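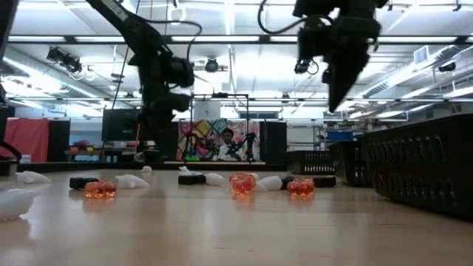 Module 4: Sorting Mixed Small Goods by Color
Retail Stockroom Practice, Larncombe Center
Notes prepared by Meenakshi Sandhu. Bench plans by Gwion Samuel.

4.1 Scope

This module covers sorting a mixed lot of small seasonal goods into open baskets. Weighing and labeling are treated in Module 5. The lot used in the practical contains orange pumpkin pieces, white pieces and black pieces. Students should have read the Dretley handout on container selection before the session.

4.2 Terms

Lot: all goods placed on the table at the start of a run.
Class: a group of goods that share one destination basket.
Key: the property used to assign a class. In this module the key is color.
Stray: a piece left on the table, or placed in the wrong basket, when the run is declared complete.

4.3 Choice of key

A key should be readable without handling the piece. Color meets this condition for the present lot. Shape does not. The white pieces include tapered, oval and rounded forms, and the black pieces include both blocks and a rounded one, so a key based on shape would split each color across several baskets and put white and black pieces together.

Translucent goods need some care. The pumpkin pieces pass light and throw an orange reflection onto a smooth tabletop. A pale piece close to one may pick up a tint along one side. Assign the class from the body of the piece and ignore any tint at the edge.

4.4 Table layout

Baskets stand along one side of the table with the working area clear beside them. Slotted plastic baskets are preferred to solid bins, as the contents can be checked through the side. Black pieces are hard to make out against a black basket. When all the baskets are black, check that class from above.

Keep the lot off the table edge. Tapered pieces can roll in an arc about the narrow end and should be laid down with clearance on both sides.

4.5 Order of work

1. Assign one basket to each class and write the assignment on the run sheet.
2. Clear the largest pieces first. Small pieces behind them are then exposed.
3. Clear the remaining pieces by class, finishing one class before starting the next.
4. Inspect the surface from two sides of the table.
5. Record strays and the finish time.

4.6 Surface inspection

Inspection is done over the bare board, one section at a time, following the direction of the strips. Dark pieces in shadow are the usual strays.
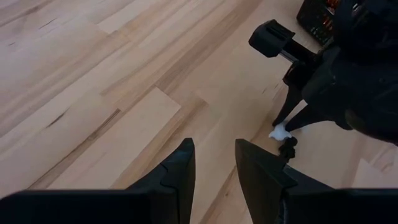 Fig. 2. Joined-strip wood surface, strips running diagonally.

4.7 Recording

Enter strays by class on the run sheet. A run may be repeated up to 11 times with the same lot. After that, change the lot, since students begin to work from memory of the pieces.

Completed sheets go to Sarita Dwivedi in Room 108.

Reading for Module 5: Chaudhary, Lomora course notes, section on tare weights.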